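To: gripper-talk
Re: [gripper-talk] Hands vs pinch on bedding, anyone got numbers?
From: Oana Coman

Sorry for the slow reply, been buried. Answers below your bits, then notes on what we've got so far. Typing this between runs so forgive the mess.

> We're trying to pick an end effector for soft goods. Sheets, towels,
> that sort of thing. Catacutan sales say the five-finger hand does it all.
> The techs here reckon a plain pinch beats it on anything thin. Has
> anyone run both on the same robot? And does the head camera cope
> with white fabric near a window? Ours loses the hem the minute the
> sun comes out.

Yes to both on one robot. Herkiditz pinch on the left wrist, Catacutan hand on the right. Controller is the Dolla, firmware 3253. Don't use anything older with mixed tools, it gets the payload wrong on one side and the arm droops. Took us ages to work that out.

Task is the boring one. Sheet on bed, find a corner, grip, pull toward the foot, let go, check. We do it in a furnished room and not on the bench, because the bench has lovely flat light and tells you nothing. Left does the gripping, right hand comes in open to smooth or catch the other layer. View is from the head camera, left has the corner of the white sheet, right is open over by the grey bedding. Window's at the far end, pretty much white on camera, and the robot's own shadow falls right across the sheet.

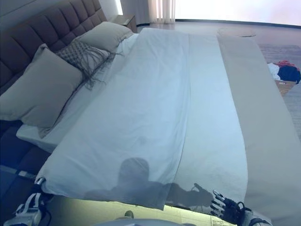
Notes so far

1. Pinch on a corner. Very good. Closes on a single layer if the approach is low and the tip is pressed in a bit first. Out of 200 tries on the sheet we had 6 clean misses, all when the corner was tucked under itself. I'd call your techs right on this one.

2. Hand on a corner. Meh. It'll get there but it wants a fold to grab, and flat cotton doesn't give it one. Fingers skate. Fine on the thicker bedspread, fine on cushions.

3. Hand for smoothing. Better than I expected! Spread fingers, light pressure, long slow stroke away from the pillows. The pinch leaves little drag lines when you try the same thing. If you only care about smoothing you could get away with a padded paddle and save the money.

4. Camera. Same trouble as you. Fixed exposure, set on the fabric and let the window blow out. Auto exposure hunts every time the arm crosses the sheet and then the hem finder has a fit. The shadow is worse than the window — it makes an edge that looks a lot like a hem, and it moves with the arm. We mask it from the arm pose now. Crude, works most of the time.

5. Cables. Route the left side ones up and behind the wrist. Ours rub on the way down to low corners and I've swapped 2 already.

6. Speed. Haven't pushed it. Ask me after October.

> If we can only afford one type for both arms, which?

Pinch, for sheets. No question. If you've got towels and cushions and clothes in the mix then one of each, like ours, and put up with the calibration headache. Two hands would be my last pick at the current price.

Things I don't know yet: fitted sheets (elastic scares me), anything satin, and how long the Catacutan finger pads last. Somebody at Prarkotside had pad wear figures last year, are you still on the list? Would love a copy.

Can send the Dolla config for the mixed set up if you want it, it's one file plus a page of my grumbling. Don't use the grip force defualt whatever you do, way too high for the pinch, it leaves a crease you can see in the next run.

Back to it, arm's waiting.

Oana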